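# How to Submit a Limited Series for Streaming Consideration 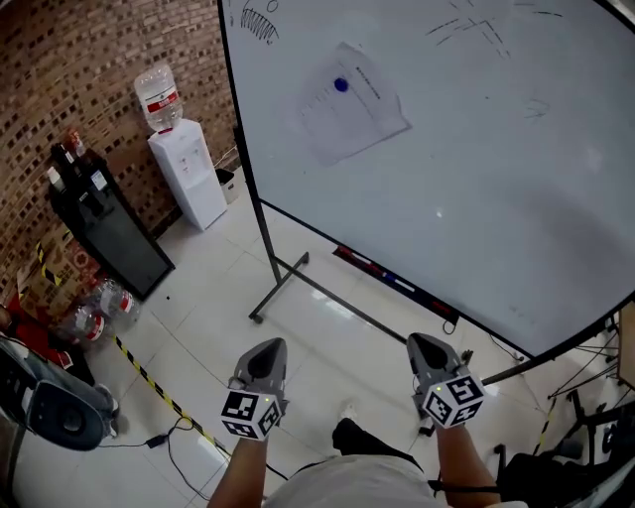

*Whiteboard on a wheeled stand.*

This page sets out the procedure for submitting a scripted limited series to the Banen development office. It applies to producers and production companies based in Gulldale and the surrounding counties. Projects already under option to another service are not eligible until that option has lapsed.

## Before you begin

Confirm that you hold the rights to the material. If the series is adapted from a novel, short story or stage play, a signed option agreement must be in place on the day you submit. A letter of interest from the author or estate is not sufficient.

You will need the following:

- A series overview of no more than 4,000 words
- The complete script for the first episode
- A one-paragraph outline of each remaining episode
- A cast and crew sheet listing only confirmed attachments
- Proof of rights or a signed declaration of original work

## Step 1: Prepare the series overview

Open with the premise, the setting and the number of episodes. Four is the minimum accepted under this program. State the intended running time of each episode and whether the story is complete in one season.

The middle portion of the overview should cover the principal characters and the course of the story, including the ending. Submissions that withhold the ending are returned unread. Close with a short statement on tone. Comparisons to existing series are permitted, but please limit them to two.

## Step 2: Complete the cast and crew sheet

List a performer or director only where a written commitment exists. Names under discussion belong in the separate "Approached" column, which is seen by the office and is not circulated to partners.

If a role has been recast, enter the current performer and the month in which the change took effect. Do not describe the circumstances of the departure. Where a change affects footage already shot, attach a schedule of the scenes to be filmed again.

## Step 3: Format the script

Scripts must be supplied as a single PDF in standard screenplay format, with numbered pages and no watermark across the dialogue. The title page should carry the series title, the episode title, the writer's name and the draft number. Khoo Script Services offers a formatting check to first-time applicants; requests should be made before the submission window opens in April.

## Step 4: Upload the materials

1. Create an account on the Zendthorpe portal using the company's legal name.
2. Select "Limited Series" from the list of categories. The "Returning Series" category has different requirements, and entries cannot be moved between the two.
3. Upload each document in the order given in the checklist.
4. Enter a logline of no more than 100 words.
5. Review the summary page, then select "Submit."

A reference code is issued on submission. Keep this code, as it must be quoted in all correspondence. Documents may be replaced until the window closes, after which the entry is locked.

## Step 5: Respond to the reader's report

Each eligible entry receives a written report. Applicants invited to the second stage may submit a response of up to 3,000 words, addressing the points raised and noting any revisions to the episode outlines. A revised script is optional at this stage and should be marked clearly as a new draft.

## Changes after submission

Notify the office in writing if any of the following occurs while an entry is under review:

- A lead performer, director or showrunner leaves or joins the project
- The title changes
- Another streamer or network makes an offer
- Ownership of the underlying rights is disputed

An entry may be withdrawn at any time through the portal. Withdrawn entries may be submitted again in a later window under a new reference code.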